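Course handout 2: Grids and sampling in field surveys
Daltadport evening course, Aug 22, 2021
Prepared by Mayuree Panyasiri

1. Why we use a grid

When we study plants on a piece of land, we usually cannot look at every plant. We choose small parts, look at them well, and then we make an estimate for the whole land. These small parts are called quadrats. A quadrat is most often a square, but it can be a rectangle, if all of them have the same area.

A line of tape or string must be easy to see against the ground. Blue on brown is a good choice, and it stays clear also where one strip goes across another. 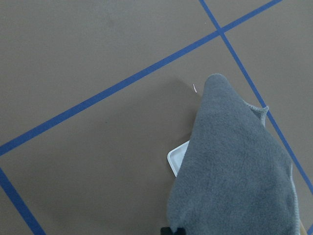 2. Choosing the quadrats

Please do not choose the cells by eye. People like to choose the cell with many flowers, and the result becomes too high. Give each cell a row number and a column number, and take both from the random table at the back of the reader.

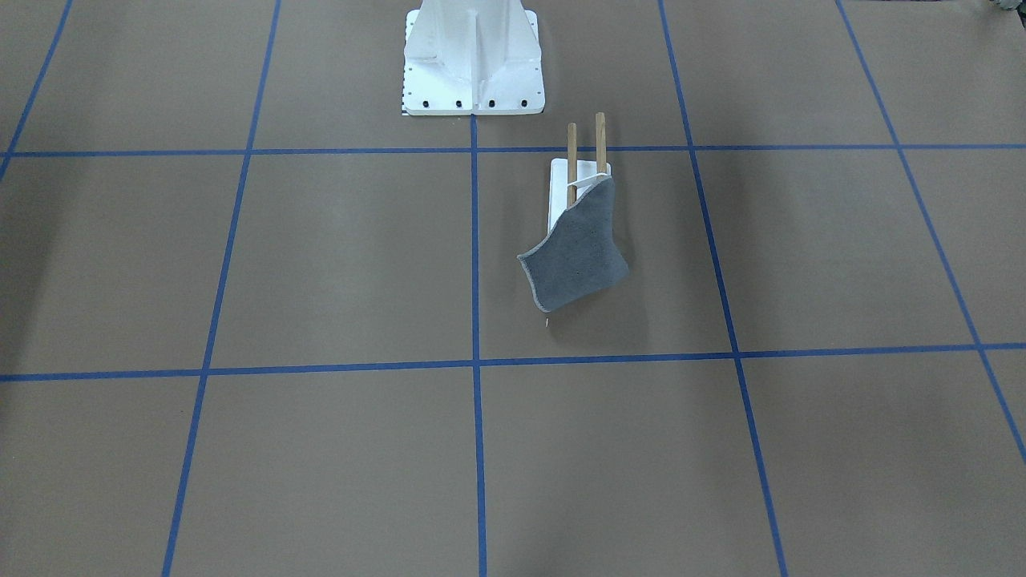 If the same cell comes two times, take the next pair. Write the pairs in your notebook before you go to the field, and do not change them there. Gediminas Paju will check the notebooks in the first hour.

3. Plants on the line

A plant that stands on a border can be counted twice by mistake. Our rule is this: a plant on the top or left line belongs to the cell, a plant on the bottom or right line does not. A corner follows the same rule, so only the top left corner is inside. 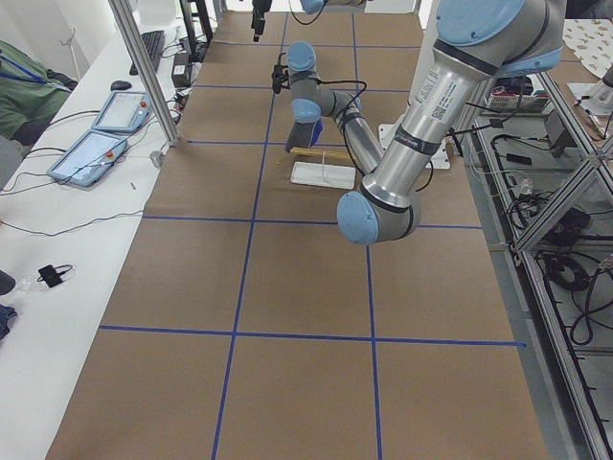 Some books use the opposite sides. Both ways are correct, but the whole group must use the same one.

4. From sample to estimate

The Kornard meadow has 1,440 cells of one square meter. Last January the group of Nuanchan Khamphan studied 129 of them and found 316 plants of the sedge. The mean is 316 / 129 = 2.45 plants per cell. For the meadow we get 2.45 x 1,440, that is 3,528 plants. 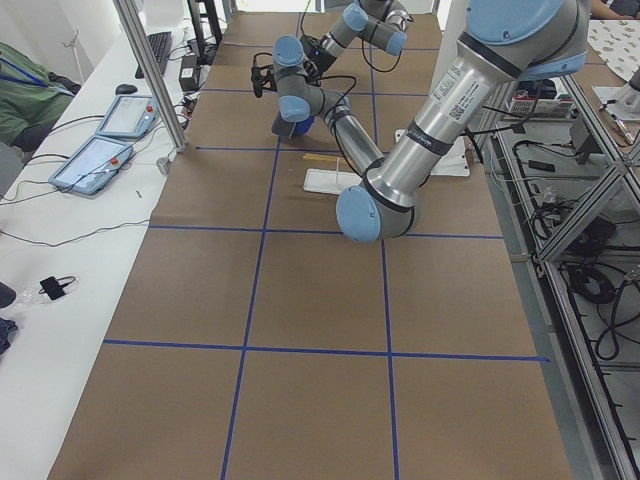 Keep more decimals until the last step if you use a calculator; then the answer is 3,527. The small difference comes only from rounding. Report also the variance, because sedges grow in groups and many cells have zero.

Homework: repeat section 4 with the Ongart data and bring your working on paper.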